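Astby春季小件搬家服务今起接单，Altuswood中转仓同步开放，Grutgate全城可约

2026年3月26日，Grutgate。即时发布。

Astby今天宣布，面向租房人群的小件搬家服务“一趟走”正式接单，覆盖Grutgate全城，含河东老城区和北面新开的几个片区。同一天，位于Altuswood的中转仓开门，可以寄存，可以换箱，可以自己来取。

起步价220元一趟，含一辆小型厢车、两名搬运员、市内一次装卸。纸箱另租，10元一只，用完退回不收损耗。价格写在下单页第一屏，不用打电话问。

下面是这次发布的主要内容，先列要点，细则在后面。

要点
服务名称：一趟走
接单范围：Grutgate全城，跨城线路暂不开放
起步价：220元
纸箱租用：10元一只，归还即可
首批名额：1,000单，三月底前预约有效
寄存上限：单次90天
中转仓：Altuswood，旧木材市场西门进
纸箱：Alcaraz系列，三个尺寸

为什么做小件

搬家公司大多按整车报价。一张床、一只衣柜、几件电器，加上楼层费，加上等候费，加上绕路费，最后的数字跟电话里说的差一截。租一个单间的人没有那么多东西。几只箱子，一床被褥，一把椅子，可能还有一盆养了几年的植物。叫整车太贵，自己坐地铁搬又要跑好几趟，叫网约车司机不一定让装。

Astby做整屋搬迁做了好几年，客服那边收到最多的一类咨询就是这种：东西不多，能不能便宜点。以前的回答是不能，车和人都按整车排的，便宜不下来。去年秋天开始，排班组把早晚两头的空档单独拎出来试，一辆小车，两个人，一个上午跑几户，路线提前排好。试了一个冬天，跑下来还行，客户愿意，司机也不累。于是有了现在的“一趟走”。

Astby运营负责人在说明会上讲：“我们先把价格定死，再倒过来排路线。以前是反的，路线跑完才知道收多少钱，客户不高兴，我们自己算账也头疼。”

说明会上午在Altuswood中转仓二层开的，到场的有几家物业公司、两所学校的后勤、还有附近做长租公寓的同行。会后大家下楼看了仓。

价格怎么算

220元包含的内容：
市内一次上门，一次卸货，距离在全城范围内不另加
两名搬运员
有电梯不加价，无电梯四楼以下不加价
捆扎带、防尘布、手推车随车带
下单时勾选的一次改期

不包含的内容：
大件家具拆装。双人床架、三门以上衣柜、转角沙发，请走整屋搬迁
钢琴、保险柜、鱼缸（带水的、不带水的都不接）
无电梯五楼及以上，按层加收，下单页会自动显示
超出车厢容积的部分，现场不加钱硬塞，改约第二趟或者换车

最后一条多说两句。试跑期间争议最多的就是装不下。客户说只有几只箱子，到了门口发现还有一台跑步机。现在改成下单时逐项勾选，系统按勾选内容估一个容积，超了会提示换车型。现场如果还是装不下，搬运员不能临时报价，要打电话回调度，由调度给两个选项，客户自己选。选哪个都可以，都不选也可以，当场退订，退全款，只收上门那一趟的油费。

油费是多少，下单页也写了。

发票可以开，个人抬头和公司抬头都行，电子版，第二个工作日发到邮箱。

Altuswood中转仓

租房的人搬家还有一个老问题，时间对不上。旧房子月底到期，新房子下个月中旬才能进。中间这一段东西放哪里。放朋友家，不好意思；放公司，不让；多付半个月房租，心疼。

Altuswood这个仓就是给这一段时间用的。仓库前身是旧木材市场的一间库房，顶高，干，地面重新做过，装了货架和除湿设备。分两个区，一个区放箱子，按格收费，一个区放散件，按面积收费。单次寄存最长90天，到期前一周会发短信提醒，可以续一次。

进出时间：
周一到周五，早八点到晚八点
周末，早九点到晚六点
取件要带下单手机号和取件码，代取要提前在页面上登记

仓库不收的东西：食品、活物、植物、易燃易爆品、现金首饰、证件。植物这一条有人问过很多次，仓里没有自然光，放久了活不了，所以不收。搬运当天随车走是可以的，放在驾驶室后排，写在备注里，司机会留位置。

冰箱可以收，要提前断电、化霜、擦干。洗衣机可以收，排水管里的水要放净。床垫可以收，必须套袋，袋子现场有卖，自己带也行。

安保方面，进出口有门禁，夜间有人值守。每个格位入库时贴编号，客户自己封箱，自己签字，仓管不开箱。取的时候封条如果有破损，当场登记，走赔付。

仓管组长介绍说，开仓前试放了一批，是学校寒假里学生留下来的行李。“问题不在放，问题在找。箱子长得都一样，学生自己来了也认不出哪只是自己的。后来就改了，三面都贴号，横着竖着放都看得见。”

怎么去：公交到旧木材市场站下，从西门进，一直走到底左手边。开车的话西门有临停，装卸免费。导航请搜Altuswood中转仓，不要搜旧木材市场东门，东门在修路，进不来。

Alcaraz纸箱

说说箱子。

以前搬家用的纸箱，客户自己买，或者去超市要。超市的箱子装过水果，底是软的，有的还有孔。自己买的质量参差不齐，用完一次就扔。楼道里一堆，物业也烦。

Alcaraz系列是Astby跟本地一家纸品厂一起做的可回收箱，三个尺寸：小号装书，中号装衣服和杂物，大号装被褥。双层瓦楞，手提孔加固，箱底折扣式，不用胶带也能立住，搬运时再封一道。10元一只是租金，不是押金，用完了搬运员下次顺路来收，或者自己送到Altuswood。破了不用赔，湿了也不用赔，回来的箱子分拣，能用的继续用，不能用的回纸厂打浆。

有人会问为什么不收押金。收过。试跑的时候收过押金，退起来太麻烦，客服一天有一半时间在处理押金，客户也烦。算下来丢掉的箱子还不如人工贵。就不收了。

尺寸选哪个，给几条建议，都是搬运员平时跟客户讲的：
书一定装小号。大号装书，两个人都抬不动，箱底还容易掉
衣服可以不叠，卷起来塞，中间放鞋
被褥装大号，压实了再封，上面可以放枕头
锅碗用中号，碗竖着放，不要平摞，中间夹毛巾
电线、遥控器、螺丝，装一个小袋子，写上是哪样东西的，贴在那样东西上
当天晚上要用的东西单独装一箱，最后上车最先下车。牙刷、充电器、一套换洗衣服、床单

最后一条很多人会忘。到了新家已经晚上，床垫在地上，床单不知道在哪只箱子里。

怎么预约

下单入口在Astby官网首页，右上角，手机端在菜单第二项。流程不长：
选搬出地址和搬入地址
勾选物品
选时段
选要不要纸箱，要几只，提前几天送
付款

纸箱提前送的，默认送到门口，放下就走，不用在家等。想当面收的备注一下。

时段分早、午、晚三档。早档最抢手，月底那几天基本提前一周就没了。晚档有些小区不让进车，下单前请自己跟物业确认，Astby这边查不到每个小区的规定。合作物业名下的小区系统里会直接标出来，可进车的时间一目了然。

首批1,000单在三月底前预约有效，搬运日期可以选到下个月，不强制三月搬。名额用完以后页面照常开放，价格不变，首批用户多一项权益，Altuswood寄存首周免费。不能折现，不能转给别人，可以留到第二次搬的时候用。

改期：搬运前一天中午之前，免费一次。之后再改收一笔调度费。
取消：搬运前一天中午之前全退。当天取消退一半。
天气：遇到暴雨、大雪、停运通知，两边都可以改期，不算次数。

赔付

这一块以前写得太绕，这次重写了。

搬运过程中损坏的，按购买价折旧赔，有凭证看凭证，没有凭证看同款市价。单件封顶金额下单页有写，超过封顶的贵重物品可以单独加保，也可以自己随身带。我们建议自己随身带。

客户自己封的箱，外箱完好、内件损坏的，看包装。包得好但还是坏了，赔。玻璃杯直接丢进去没有包的，赔不了。搬运员会在装车前问一句“有没有易碎的”，说了就贴标，单独放。请一定说。

丢件，四十八小时内没找到，按丢失走，直接赔，不用等调查结论。

理赔申请从原来的七步减到三步：拍照、填写、提交。三个工作日内给答复。对结果不满意可以申请复核，复核由另一个组来做，不会转回到同一个人手上。

员工和排班

小件单多，跑的户数多，搬运员的上下楼次数也多。排班组把每班的户数写了上限，不许加塞。中间留了吃饭的时间，这段时间系统不派单，客户那边也看不到可选时段。有客户问为什么中午有一段约不了，就是这个原因。

工资方面，小件组按班计，不按单计。按单计的话会赶，一赶就摔东西。这个是试跑时候得出来的结论，损坏率降下来就是从改按班开始的。具体数字公司内部在统计，夏天会放进年度服务报告。

新入职的搬运员先在Altuswood仓里待一周，学封箱、码货、上下货架、推车过坎，再跟车一周，才能单独组班。女性搬运员组也在招，有些独居的客户在备注里提过希望上门的是女性，目前只能尽量排，不保证，人招够了会做成下单时的一个选项。

招聘信息在官网页尾，也可以直接去Altuswood仓一层前台填表。

与学校和公寓的合作

两所学校的后勤部门以经确认参加，毕业季和寒暑假会在宿舍区设临时收箱点，学生把箱子推下楼就行，不用自己跑仓库。收箱点的时间表由学校通知，Astby官网也会同步。

长租公寓这边的合作方式是，退租前两周，公寓管家可以把预约链接发给租客，租客自己决定要不要用。Astby不从公寓那边拿租客电话，也不主动打。没有回扣，没有绑定，用别家也可以。

物业公司主要谈的是进车和电梯。货梯时段、地库限高、保护垫铺不铺，这些以前都是搬到门口了才知道，现在合作小区提前录进系统，搬运员出发前就看得到。还没录进来的小区，欢迎物业联系，表格很短。

还有旧物。搬家的时候总有一批东西不想要了又舍不得扔。Altuswood仓一层靠门的位置设了一个交换架，台灯、衣架、收纳盒、书、没开封的日用品，干净能用的都可以放，想拿的直接拿，不登记。大件放不下，请不要堆在门外。衣服鞋子另有回收箱。坏的电器请不要放架子上，有专门的回收口，在停车位那一侧。

给第一次搬家的人

客服整理了一份短清单，印在Alcaraz纸箱的侧面，也放在这里，媒体朋友可以直接转载。

搬前两周
跟房东确认退租日期，写下来，短信也行
翻一遍柜子最上层和床底下，那里的东西最容易漏
开始吃冰箱里的存货
水电燃气的户号抄下来

搬前一周
订车，订箱子
换季的衣服先装
快递地址改掉，所有的平台都要改，包括很久没用的那个
宽带移机要提前约，有的要排好几天

搬前一天
冰箱断电
拆下来的螺丝装袋
充电器全部收齐再数一遍
把钥匙、证件、合同放进随身的包，不要装箱

当天
先看一遍房间，拍照，留给房东对账用
最后一个走，关窗，关阀，带走垃圾
到了新家先铺床，别的明天再说

先铺床这一条是搬运员加的。他们说到了晚上人都累，能躺下最要紧，箱子拆一半先放着没关系。

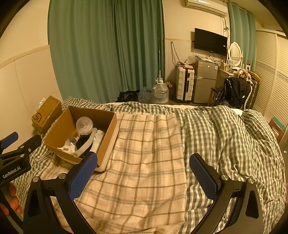
图：铺着格纹被和毯子的床上，一只敞口纸箱，里面放着些透明塑料容器等杂物。

拆箱也有顺序。床品，洗漱，厨房里烧水的那一样，然后是第二天上班要穿的衣服。书和摆件最后。空箱子压平靠墙放，别折断，搬运员来收的时候好拿。收箱可以在页面上约，也可以凑到隔壁邻居有单的时候一起收，系统会发消息问一声方便不方便，回个一就行。

杂物最花时间。抽屉里倒出来的那些东西，不知道归哪类，每样都小，加起来又一箱。客服的建议是别在搬前一晚分类，整抽屉倒进小号箱，封口，写“抽屉”，到了再说。分类这种事情，坐在新家的地板上慢慢做比较舒服。

液体单独讲一下。洗衣液、酱油、洗发水，盖子拧紧，再套一层袋子，立着放，不要跟衣服同箱。试跑期间弄脏的物品里头，一大半是洗衣液漏的。开过封的酒不建议搬，喝掉或者送人。

常见提问

问得多的几条，客服先答了，省得各位再打。

宠物能不能跟车？不能。笼子也不行。请自己带。
人能不能跟车？一位可以，坐前排，系安全带，下单时勾选。
没有人在家能不能搬？搬出地址必须有人，搬入地址可以没有人，凭事先留的钥匙或者密码，需要签一份授权。
能不能中途停一站？可以停一站，去取个东西或者放个东西，加一笔停靠费，路线要顺。
能不能只租箱子不搬家？可以。自提或者送都行，送要加运费。
能不能只寄存不搬家？可以，自己送到Altuswood。
小区没有地方停车怎么办？备注里写清楚最近能停哪里，推车会推过去，距离太远系统会提示加收推行费。
有没有夜间服务？暂时没有。
外地搬来Grutgate的行李能不能先寄到仓里？可以，快递收件人写下单手机号后四位加姓，到仓会发短信，从签收那天开始算寄存。
箱子能不能留着不还？能用多久用多久，租期没有写死，半年以上会来问一次。

后续安排

四月起，每月在Altuswood仓办一次开放日，下午开，谁都可以来，看仓，试装箱，换旧物。时间提前在官网公布。

下半年计划加一个小型中转点，位置在河东，还在谈，谈定了另行发稿。跨城线路也在看，Grutgate往南的那一条需求最多，目前没有时间表，请不要按有来写。

大件和整屋搬迁业务照常，价格和流程这次不动。老客户的会员余额在“一趟走”里可以直接用，不用转换。

无障碍方面，电话下单保留，不方便用手机的客户可以直接打客服，价格跟页面一样，不另收人工费。视障用户反映过的页面朗读问题在改，三月底前更新一版。

关于Astby

Astby是Grutgate本地的搬迁与仓储服务公司，业务包括整屋搬迁、企业搬迁、短期寄存和包装材料租用。总部和调度中心设在Grutgate，仓储设在Altuswood。Alcaraz是Astby旗下的的可回收包装系列。

媒体联络

Astby传播组，工作日早九点到晚六点。采访请提前一天约，想进仓拍摄的请写明人数和器材，仓内通道窄，三脚架请放在黄线外。价格表、纸箱尺寸表可向传播组索取，高清图片另附。

转载请保留价格与日期信息，如有改动以官网为准。

（完）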